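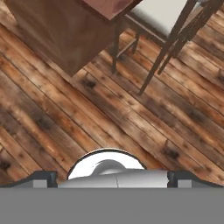 Fri 5 March

The arm still thinks the floor is somewhere other than where the floor is. I have been at this since December, in the corner of the shared workshop between the pillar drill and the bin, and I can report that the disagreement is down to 13 mm. In January it was 44, so on paper I am winning.

For anyone who has wandered in from the bread posts: I am building a robot arm that is meant to pick things up off my dining room floor. Socks, mainly. The arm has a name, Sullurus, which came from a typo in the config file that got copied into so many places it was easier to keep. It has cost me £154 in bearings alone, and I could have bent down for nothing.

Most evenings lately have gone on the simulator and hardly any on the arm. I had been putting this off on the grounds that simulators are for people who don't like spanners. Then I drove the real gripper into the real workbench twice in one night, snapped the same bracket both times, and came round to the idea of a room where you can hit the furniture for free.

So now there is a pretend room with a plank floor, a table and one chair. I was very proud of the planks, which have knots and stains and run on the diagonal. They look far more distinguished than the floor I own, which is beige. The camera looks straight down past the gripper, so what you get is a lot of floor, a slab of table at top left, the chair beside it, and the gripper taking up the bottom of the view like somebody's head at the cinema.

The chair is the trouble. From overhead its legs splay out all over the place, thin and dark, against planks that are also dark in patches. My detection script found 2,411 socks on its first overnight run. There were no socks in the room. It had decided that knots were socks, that chair feet were socks, and, for one long stretch around three in the morning, that the corner of the table was a sock of unusual size.

I tried the depth filter from the Iltska library, which helped with the knots and did nothing for the chair. I tried the Costero settings that everyone on the forum swears by, and the script stopped finding anything at all, socks included, once I had put some in. A very calm result, I'll give it that. The present arrangement is a mixture of the two with most of the numbers guessed, and it's the best so far.

The gripper model needs work as well. The fingers open nicely and stay open, and closing them is where it all goes a bit theoretical. I've left the whole thing in shades of grey with a white dome in the middle, having spent one evening choosing colours and got no further than grey.

Next job is reprinting the bracket, thicker this time, in whatever filament is left on the Hodžić spool. After that I'll put the wrist back on, measure the floor again, and see what Sullurus makes of it. If the 13 has turned into a 20 I shall be writing about sourdough for a while.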